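농구 저지 (옷)

농구 저지는 농구 선수가 경기 때 입는 소매 없는 윗옷이에요. 우리말로는 그냥 농구 유니폼 상의라고도 하고, 동호인들 사이에서는 "나시"라고 부르는 사람도 꽤 많습니다. 저는 이 항목을 쓰면서 옷장에 있는 걸 죄다 꺼내 봤는데요, 생각보다 할 얘기가 많더라고요! 그래서 좀 길어졌습니다.

구조

몸판은 앞뒤 두 장이고, 목둘레와 진동 둘레(팔이 나오는 구멍이요)에 띠를 둘러 마감합니다. 이 띠를 트림이라고 하는데 저는 저지의 인상은 거의 여기서 정해진다고 봐요. 단색 트림은 얌전하고, 줄무늬 트림은 딱 봐도 농구 옷 같죠. 목선은 둥근 것과 브이넥이 흔합니다. 옆선에 다른 색 천을 길게 덧댄 것도 있고요.

가슴에는 팀 이름이나 도시 이름, 그 아래에 등번호가 들어갑니다. 뒤쪽에는 더 큰 번호와 선수 이름이 붙어요. 다만 동네 팀 옷은 이름을 빼는 경우가 많습니다. 우리 팀도 뺐어요. 멤버가 자꾸 바뀌니까요.

소재와 글자

요즘 저지는 대부분 폴리에스터입니다. 구멍이 송송 난 메시가 제일 흔하고, 매끈한 편성물도 있어요. 글자를 넣는 방법은 크게 세 갈래인데, 천을 오려 박음질한 것, 열로 눌러 붙인 것, 염료를 천에 바로 물들이는 승화전사가 있습니다. 박음질은 묵직하고 오래가는 대신 여름에 가슴팍이 덥고요, 열전사는 값이 싸지만 건조기에 몇 번 돌리면 갈라집니다(제 첫 저지가 그렇게 갔어요 ㅠㅠ).

동호회 주문 업체 중에서는 이르베르그(Irberg)와 몰토라(Moltora)를 써 봤습니다. 이르베르그는 15벌부터 받아 줬고, 몰토라는 한 벌도 되는데 번호를 바꿀 때마다 2,500원이 더 붙었어요. 둘 다 승화전사였습니다.

세탁과 보관

뒤집어서 찬물에 빨고 그늘에 널면 됩니다. 섬유유연제는 안 쓰는 게 좋아요. 땀 흡수가 눈에 띄게 떨어지거든요. 다림질은 글자 위를 피하고, 꼭 해야 하면 얇은 천을 한 장 덮으세요.

개는 법은 사람마다 다른데, 저는 글자가 접히지 않게 양옆을 뒤로 넘기고 밑단을 한 번만 올립니다. 말은 이렇게 해도 소파에 던져 두는 날이 더 많지만요. 줄무늬 트림이 어떤 건지 궁금하시면 시카고 불스의 빨간 저지를 보시면 됩니다. 목둘레와 진동에 빨간 줄과 흰 줄이 나란히 돌아가고, 검은 BULLS 글자에는 흰색과 빨간색 테두리가 둘려 있어요.

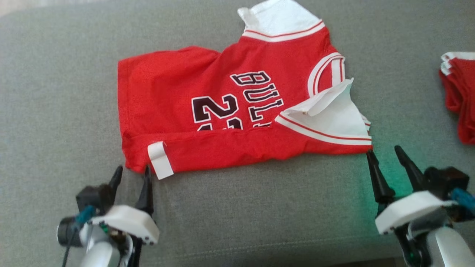 생활 옷 사전 288쪽

걸어서 보관할 때는 어깨가 좁은 옷이라 보통 옷걸이를 쓰면 진동 쪽이 늘어납니다. 어린이용 옷걸이가 의외로 잘 맞아요. 액자에 넣어 벽에 거는 분들도 있는데 햇빛이 드는 벽은 말리고 싶습니다. 빨간색은 정말 금방 바래요.

평상복으로 입기

안에 흰 반팔 티를 받쳐 입는 게 제일 무난하고, 후드티 위에 겹쳐 입으려면 한 치수 크게 사야 합니다. 경기용은 품이 넉넉하게 나오는 편이지만 길이는 바지 안에 넣어 입는 걸 기준으로 잡아서, 밖으로 빼면 엉덩이를 덮기도 해요. 저는 그 길이가 좋아서 12월에도 두꺼운 맨투맨 위에 걸치고 다닙니다.

같이 볼 항목: 농구 반바지, 메시 원단, 승화전사, 등번호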